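Two-arm bench — stock fingers or the Plevent ones?
Grodotcombe boards > Grippers and end effectors

benchrat_2
Posted April 18, 2023

Need to pick fingers before we order more. Both arms have a parallel jaw with pointed black fingers now. Task is dumb simple, cup onto plate, cup off plate. Stock tips are fine on flat stuff, slippery on anything round. Plevent pads are softer but wear out, the spec sheet says 2,000 cycles and I don't beleive it.

Plate stays out on the table, left side, arms come in from the near edge.
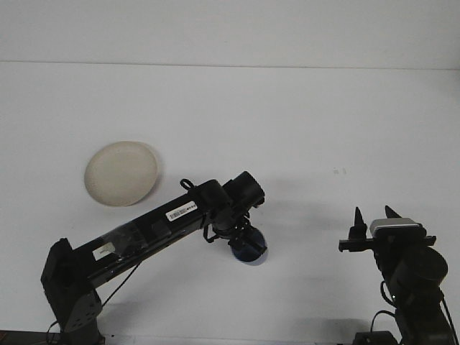

Yi-chun Yau
Skip the Plevent pads. Ran them in November, edges curled at 700 cycles. Slow down the close instead, stock tips hold round stuff OK if you don't slam it.

benchrat_2
Slow close costs me 2 seconds a pick tho. Adds up. What controller were you on?

Yi-chun Yau
Egilsson, old firmware. Current limit set low.

ondetier_fan
Disagree on the pads. Curling is a glue problem. Ondetier sells the same shape with a screw plate, never had one lift. Also where are your cameras? Wrist only is rough for a cup, you lose the rim right when you need it.

benchrat_2
Wrist cams on both plus a fixed one on the table. Fixed view is what I trust for where the cup ends up on the plate. Cup is a plain blue tumbler, no handle, tapered, so grip height matters alot.

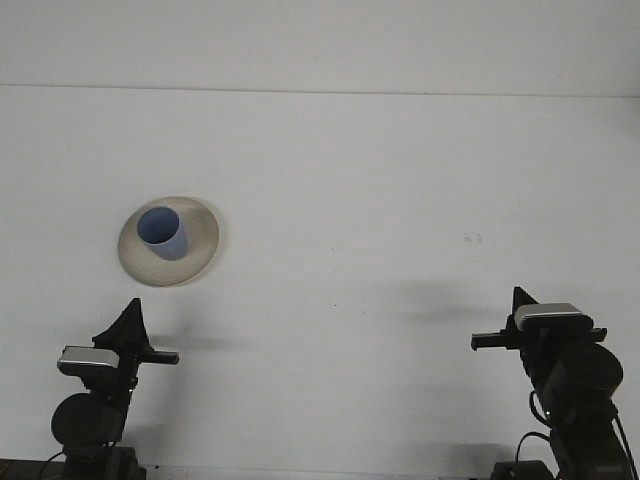 Going to try the slow close first, stock tips, same grip height every time. Then the screw-on ones if Ondetier has them in stock. Will post drop counts for both.

Yi-chun Yau
Log motor current too. Drops alone won't tell you much.

ondetier_fan
still say pads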